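Where the keep-out line goes when the arms are short

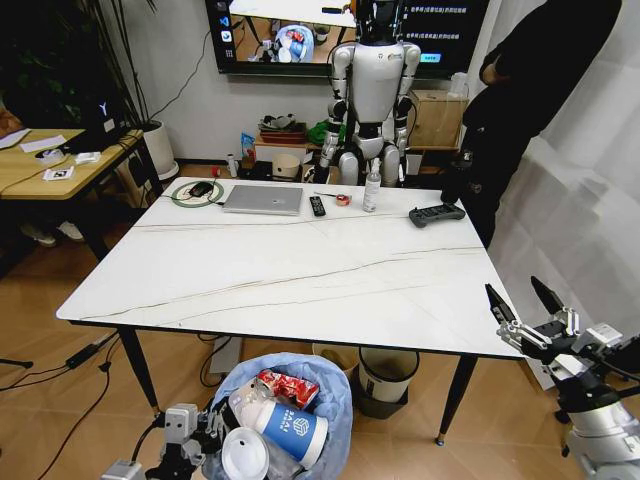 Left hand at the wastebasket, right hand over the table corner. Second robot and one person on the far side.

September 21, 2025

I have been rewriting our floor rules for two-handed tidying work at Pullindale, and the part that took longest was the distance rule. The old text said to stay "clear of the workspace." Willy Groen asked me to define workspace, and I couldn't do it in one sentence.

The draft now measures from the shoulder axis. Full reach on our units is 710 mm to the fingertips. We add stopping travel and a body allowance, and the result is 1337 mm. Anyone inside that radius while the arms are enabled has to be the named operator, with a stop button in hand.

A table between person and robot doesn't change the figure. People treat a tabletop as a barrier and lean on it. An arm at table height clears it easily, so the far edge counts as open floor.

Other points in the draft:

Wastebaskets get a liner and are emptied before they reach the rim. A hand going into a full one pushes trash out over the side, and then someone bends down to pick it up.

Power strips and loose cables go on the floor plan. If a strip has to move, the plan gets changed the same day.

Cups with liquid stay off the table during a run.

A second robot standing idle is treated as enabled until its own stop is pressed. Arms hanging down is not a state we can check by eye.

Willy wants the idle rule relaxed for units with a locked base. I disagree, but I've left his comment in as item 13 and we'll test it at Lirkirstead in November. The stopping travel also needs measuring again with the heavier hands fitted.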